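Oiling a pale wooden table top: how many coats?
Woodwork and Finishing > Indoor furniture
Thread started May 2020

larch_and_lime wrote:
Hello all. I would like to oil a light wooden table top and keep the pale color as much as possible. My neighbor says varnish, my brother says do nothing.

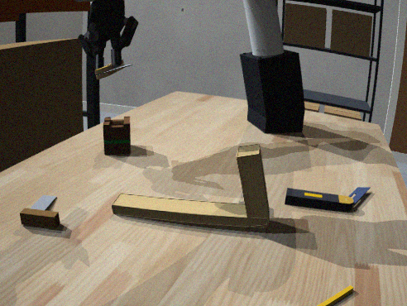
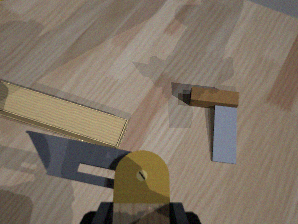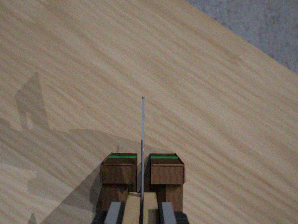
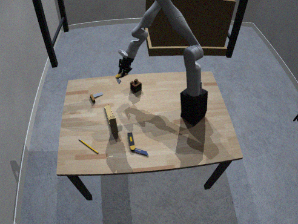 Image credit: Kenza Soliman / Vundmont

My own top is pine, 8 years old, sanded to 180 until now. I have a can of Shboul hard oil, natural. Is two coats enough for a table where we eat every day?

mitre_maud wrote:
Two coats is enough if they are thin. Most people put too much, leave it, and then it stays sticky for a week. Wipe off everything after 10 minutes.

oldgrain wrote:
I don't agree with oil for pine at all. It goes yellow, and in two years you have an orange table. Use a water-based varnish, matte. I did our kitchen with Mulusix and it has kept its color.

larch_and_lime wrote:
Thank you both. oldgrain, I had varnish before on a desk and it came off in flakes near the edge — I don't want to sand all again. Does the yellow come also with the natural type?

mitre_maud wrote:
It comes from the wood as well, from daylight. Varnish will not stop that. There are oils with a little white pigment, try one on the underside first.

oldgrain wrote:
A little white pigment looks like dirty milk in the knots. But it's your table.

pivot_hinge wrote:
What grit do you stop at? If you go to 400 before the first coat, the pine hardly takes any oil. I would stay at 180 and use the 400 only between coats, very lightly by hand.

larch_and_lime wrote:
Then I stop at 180, good to know. I'll test the Shboul and a white one under the top, side by side, and leave them until October before I decide. Must I oil the underside completely too?

mitre_maud wrote:
Yes, one coat. And lay the oily rags flat outside to dry, don't leave them in a heap.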